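Subject: Re: [stulus-dev] Width estimate drifts when the background is plain

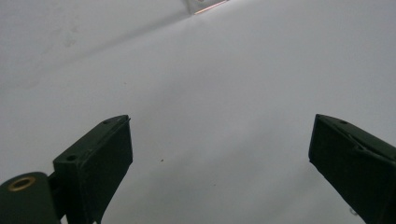 Thanks for the logs. I've gone through both sessions and I think there are two separate faults being reported as one, so I'll take them in turn. Patch notes are near the bottom if that's all you came for.

On the previous message, sent in February from the Vitmont bench:

> We're running Stulus 2 on the hand-held unit, wrist camera only, no
> encoder on the jaw. Width comes from the vision tracker. On the
> cluttered kitchen bench it behaves. When we move to the plain panels
> the reported width starts to wander while the operator is holding
> the trigger still. It creeps for a few seconds, then jumps back.
>
> We tried the following:
>
> - turning exposure lock on and off
> - halving the feature budget
> - the older tracker from before the Visser merge
>
> The older tracker doesn't creep but it loses the right finger
> completely when it goes into shadow. Is there a setting we've missed,
> or should we be masking something out? We'd prefer not to stick
> markers on the fingers as they get knocked off in use.

There isn't a setting you've missed. Exposure lock is worth leaving on for other reasons, but it has no bearing on this.

First fault: the creep.

Since the Visser merge, the finger tracker and the ego-motion estimate share one feature pool. The pool is filled by corner strength, then each feature is labelled "tool" or "world" depending on whether it moves with the camera. On a busy bench there are plenty of world features and the split is clean. On a pale, matte panel there's next to nothing for the detector to hold onto outside the fingers. You get the odd speck, maybe a smudge, maybe whatever is poking in at the top of the view, and that has to stand in for the whole world.

When the world set gets too small, the solver doesn't fail. It falls back to the constant velocity prior and carries on reporting a pose with an optimistic covariance. The labelling step then trusts that pose. If the operator is holding the unit nearly still, features on the fingers agree with the bad pose about as well as they agree with the tool model, and some of them get relabelled as world. The finger fit is then done on whatever is left, usually lopsided, and the width creeps. Once enough residual builds up, the relabelling gate trips, everything is thrown out and reseeded, and you see the jump.

I could reproduce it from your second log by replaying it with the world features capped at 9. Below that figure it creeps every time. With the cap lifted it still happens, only later in the run, which fits what you described.

The dark finger material doesn't help. Against a light panel the outlines are excellent, a good strong edge the whole way up, but corner detectors want corners and there are few of those on a flat face. What you do get are the small screw holes on the top faces and the brass bushing at the pivot. The bushing is the best feature on the tool by a fair margin. It's high contrast, round, and warm in colour where everything near it isn't. It also sits right in the corner of the view, so the default border margin of 14 pixels can throw it out depending on how the camera is seated. Please check that on your unit before anything else. If the bushing is inside the margin, you've been running without your best anchor.

Second fault: losing the right finger.

The older tracker used intensity templates with no gain term. When the lower part of the finger falls into shadow, the template score drops under the threshold and the track is dropped. It never had the creep because it never shared features with anything. I wouldn't go back to it. You'd be trading a slow error you can detect for a dropout in the middle of a grasp, and the planner in Revo treats a missing width as fully open. That last part is its own bug and I've raised it against Revo separately.

What I've changed.

The branch is called tool-first. It does the following:

1. The tool features are fitted before the ego-motion estimate, against the known finger geometry, and are locked to "tool" for the whole frame. They can't be relabelled by the pose solver.

2. Outlines are used as well as corners. Each finger contributes its inner face and its slanted top edge as line segments. With a plain background this is where most of the information comes from. On a cluttered bench the weight on the lines comes down automatically, so you shouldn't see a regression there.

3. The border margin is now applied to world features only. Tool features may sit anywhere in the image, and if one is partly out of view it's down-weighted instead of dropped.

4. The intensity templates have a gain and offset term, per finger. Shadow on one side no longer affects the score on the other.

5. When there are too few world features, the pose is published with a "degraded" flag and a covariance that reflects the actual state of things. Width is still published as normal, as it no longer depends on the pose.

Item 5 is a behaviour change. Anyone consuming the pose topic will now see the flag where previously they saw a confident number. If your code treats any non-zero status as a fault and stops, it will stop on plain backgrounds. I'd argue that was overdue, but have a look at your handlers before you merge.

How to run it.

Build as usual. There's one new config block, "tool_model", and it has to point at a geometry file for your fingers. The stock file matches the standard pair, with two holes in each top face and the slanted ends. If you've printed your own, copy the stock file and edit the hole centres and the top edge angle. Measure the printed part. The CAD figures are usually close enough for the faces but the holes move a bit depending on the printer, and the fit is sensitive to them when the jaw is wide open.

Recalibrate zero width after switching. Close the jaw fully, hold it, and run the zero tool. Old zero files will load without complaint and give you an offset of up to roughly 2 millimetres, so delete them. I'll add a version check.

What I'd like back from the Vitmont bench:

A replay of the same plain panel on the new branch, jaw open and held still. I want the width trace, the feature labels and the status flag. If you can also do one slow open and close with nothing between the fingers, that gives me a baseline for the line fit without contact getting into it.

Also the raw frames, if you still have them, for the section where the right finger drops out. The log only kept the compressed stream and the dark end of the finger is mostly block noise. I can't tell from it whether the gain term is doing real work or fitting to compression.

Things I haven't fixed.

Shiny panels. There's a reflection test in the detector but it was tuned for overhead tubes and doesn't catch thin coloured streaks. A bright orange or red line off some shiny edge makes a lovely stable-looking feature right up until the camera tilts, at which point it slides along the surface and drags the pose with it. With a healthy world set the outlier rejection gets rid of it. With a thin one it can win. The degraded flag will cover most of these cases but I'd treat any pose over a plain surface with suspicion for the time being. Width is fine.

Dirt on the fingers. Small pale flecks get picked up as corners. On the old scheme they were harmless. On the new one, a fleck near a screw hole can be matched to the hole for a frame or two until the geometry check rejects it. I saw it once in 9 replays and the effect on width was under the noise. Wipe the fingers down before calibration in any case.

Dark backgrounds. The line fit needs contrast and I've done no testing on anything darker than mid grey. If someone has a dark bench and an afternoon, I'd be glad of a log.

On the markers question, you don't need them. If you want a bit more margin, a dab of light paint in the recess of each screw hole does more for the detector than a printed tag and won't get knocked off. Keep it inside the hole so the outline stays clean, then set "hole_polarity" to light in the geometry file. Leave it at the default otherwise.

One request for everyone on the list: when you report a width problem, please include the feature label dump along with the width trace. The width on its own tells me that something is wrong, and the labels tell me which half of the pipeline to open. The dump is off by default on account of the file size. Turn it on with "debug_labels: true" and keep the runs short.

I'll leave the branch open for comments for a couple of weeks. If the Vitmont replays look sensible I'll merge it into the main line and tag it. The old tracker goes into the legacy folder at that point and comes out of the build by default. If you depend on it, reply to the list before then and tell me what for.

--
stulus-dev mailing list
To unsubscribe, send a blank message with "unsubscribe" in the subject line.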